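# Partner masking in two-gripper demonstrations: results and request for comment

*Manum Users' Forum › Methods › Data preparation*

---

**bostska_methods** (group account) · 09:40

We are circulating a result ahead of our internal report and would welcome comment from other groups using hand-held grippers in pairs.

The work concerns the picking of small round items from a cloth into an open box. Each demonstration is made by one operator holding two grippers, and each gripper carries its own camera. The policy receives both views. In a large share of the footage the camera on one gripper also sees the other gripper, which we call the partner. Our question was whether the partner should be masked out of the view before training.

We collected 2,000 demonstrations in furnished living spaces and trained on them under 2 conditions. In the first, the views were left as recorded. In the second, every pixel belonging to the partner was replaced with a flat grey. Architecture, training length and action labels were the same in both. The gripper's own fingers were never masked.

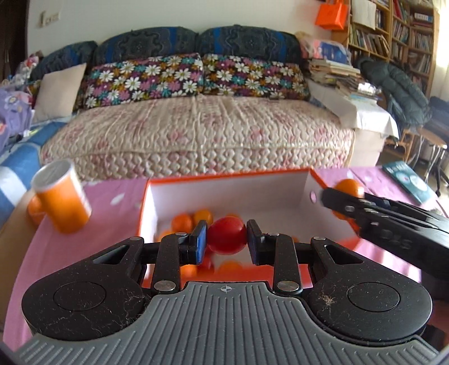
The masked condition was the one we had expected to perform better. Operators move the partner in ways that vary a good deal from one person to the next, and it was our view that a policy would learn to depend on those habits. The difficulty appears at the box. With one gripper holding the red ball over the opening and the partner blurred by its own motion at the right, angled toward the same box, the unmasked view carries plain information about who may release and who should wait. With the partner greyed out, the policy knows only that something is there. It does not know which way that something is travelling.

Each condition was then run for 20 trials on the robot pair at our Zaker site. The unmasked policy had 2 trials in which the grippers touched over the box. The masked policy had more, and in several of them both arms stopped above the box and neither released. We have therefore withdrawn masking from our standard preparation and would be interested to know whether others have found the same.

---

**pinheiro_lab** · 10:25

Thank you for posting this. We have used partner masking in the Pinheiro pipeline for some time and are not yet persuaded that it should be withdrawn.

We have two concerns. First, a flat grey patch is a strong signal in its own right. Its outline moves with the partner, so the policy is still told where the partner is, while everything inside the outline is lost. A fairer comparison would fill the patch with background. Secondly, 20 trials for each condition is a small number on which to base a change of practice. We would ask that the post say so.

We would also ask how the masks were made in fast passages. If the edge of the mask follows a blurred gripper badly, some frames will show slivers of jaw and others will not, and the policy may have been trained on that inconsistency.

---

**bostska_methods** · 10:50

Both points are accepted as limits on the result. The masks were drawn by a segmentation model and corrected by hand at intervals. In fast passages the correction was less frequent than we would now specify. We have no background-filled condition at present.

We would add only that the stalling behaviour was consistent in kind. It occurred above the box and hardly at all during picking from the cloth. Poor mask edges would, in our view, have caused trouble in both phases.

---

**grip_and_place** · 11:30

A question from a smaller group. Do you include the pick phase and the release phase in the same training set, or are they separated? We found that the partner matters very little until the item has left the cloth. If that holds for you, it may be possible to mask during the pick and leave the release untouched.

---

**bostska_methods** · 12:15

They are in the same set. We have since divided a portion of the recordings by phase, and the notes for that work are given below in the form in which we keep them.

**Phase notes, round-item task**

- *Pick* begins when the fingers start to close and ends when the item is clear of the cloth.
- *Carry* begins when the item is clear of the cloth and ends when the fingers are over the box opening.
- *Release* ends when the fingers are fully open and the gripper has begun to withdraw.
- Where the partner enters the view, the annotator records the side and whether it is moving. Speed is taken from the tracking record and is not judged by eye.
- Recordings in which an item rolls off the cloth are kept and marked.

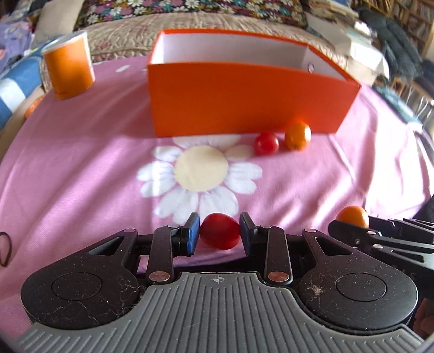
*Notes last changed: October, 11:55*

Colour handling was added to the notes at the last revision. We had been checking the position of the fingers by looking for the blue of the pads, and the check failed more often than it should. The two pads do not look alike to the camera: with the red item held between them, the left one reads as a bright blue and the right as a deep blue-black. A single colour threshold will find one and lose the other. Annotators are now asked to mark the inner edge of each pad separately.

The same revision deals with the partner when very little of it is in view. A jaw assembly at the far right edge, with the rest of the gripper out of sight, is to be recorded as present. Previously this was left to the annotator, and different annotators settled it differently.

---

**pinheiro_lab** · 13:05

The pad observation is useful and we shall check our own data for it. Our detector also uses a single threshold.

On the partial view, we would take the opposite position. A sliver of jaw at the edge tells the policy almost nothing about where the partner is going. If it is recorded as present, the "present" category will contain two very different kinds of frame, and any later analysis by category will be blurred. We record a partner only when both of its fingers can be seen.

---

**bostska_methods** · 13:40

We understand the reasoning. Our preference is to record presence in the wider sense and to add a second field for how much is visible, so that your rule can be applied afterwards by anyone who wishes to do so. The reverse is not possible. A frame that has been marked "absent" cannot be recovered without viewing it again.

---

**cloth_and_light** · 14:20

May I raise the matter of lighting? The tablecloth in your second photograph has a large white daisy lying partly in sun and partly in shade. We have had masks leak across edges of exactly that sort. If your filled or greyed regions overlap with sunlit print, the model may be treating a change in lighting as a change in the partner's outline.

I would suggest a third condition on a plain cloth before anything is concluded about masking in general. I would not suggest giving up the printed cloth, as the variety is valuable.

---

**bostska_methods** · 14:55

We agree that a plain-cloth condition is desirable. It will be added to the plan, together with the background-filled masks requested earlier in the thread.

---

**grip_and_place** · 15:30

I should like to register some doubt about the filled masks. Filling a region with invented background means that the policy is shown an empty area where there is, physically, another gripper. Over a shared box that seems to me worse than grey. At least the grey patch tells the arm to be careful.

---

**pinheiro_lab** · 16:10

That is a fair objection for the release phase. We would defend filling during the pick, where the two grippers are usually working on different parts of the cloth. For release we have no firm evidence either way, and our own trials did not use a shared box. Each arm had its own container, which may account for a good part of the difference between our experience and Bostska's.

---

**bostska_methods** · 16:45

The point about separate containers had not been raised with us before. We will amend the first post to state that the result applies to a shared box, with the number of trials given beside it, and that the masks in fast passages were corrected less often than elsewhere.

Groups wishing to apply the phase notes to their own recordings may do so without asking. Corrections should be posted in this thread so that they can be taken into the next revision.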